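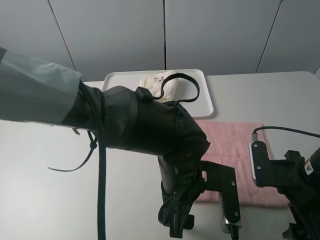

28/12/2025

Towel fold, two arms, new build of the planner. Short day, writing this before I forget.

Pulled Seon-mi's branch (Emitz backend, retimed trajectories). Builds clean after I deleted the old cache. Remember to delete the old cache.

Main problem is still the left arm stopping mid approach. Log says self collision, sleeve vs wrist bracket. Sleeve is modeled as a fixed cylinder and way too fat. Shrunk the padding on it, stops went away in replay. Did NOT touch padding on the cables, they sag under the gripper and I don't trust the model there at all. The loop on top of the black section isn't in the model either. Needs at least a capsule.

Perception: mask on the pink towel is good, edges fine even where it's creased. The white cloth in the tray is bad. White on white, segmenter keeps merging cloth and tray rim into one blob. Printed marks on the cloth help a bit if exposure comes down. Tried 4000 us, better, but then the towel goes muddy. Per camera exposure probly the answer, config only takes one value right now. Ask Seon-mi before I hack it in.

Timing. Plan step takes 104 ms median, worst one over 587. The bad ones all come when both arms want the space above the towel at once. Lock is held for the whole plan call, which is dumb, should only cover the commit. Same bug we had in February i think, in the Brillard repo. Find that patch.

Replay set: 4 episodes fail, same ones as before the merge, so not a regresion.

To do
- capsule for the loop
- exposure per camera
- move the lock
- rerun hand-eye on the right arm, offset looks wrong in the overlay
- push the padding change w/ a comment saying why

Leaving the planner on the old retiming for overnight replay. New one is on the branch, flag is off.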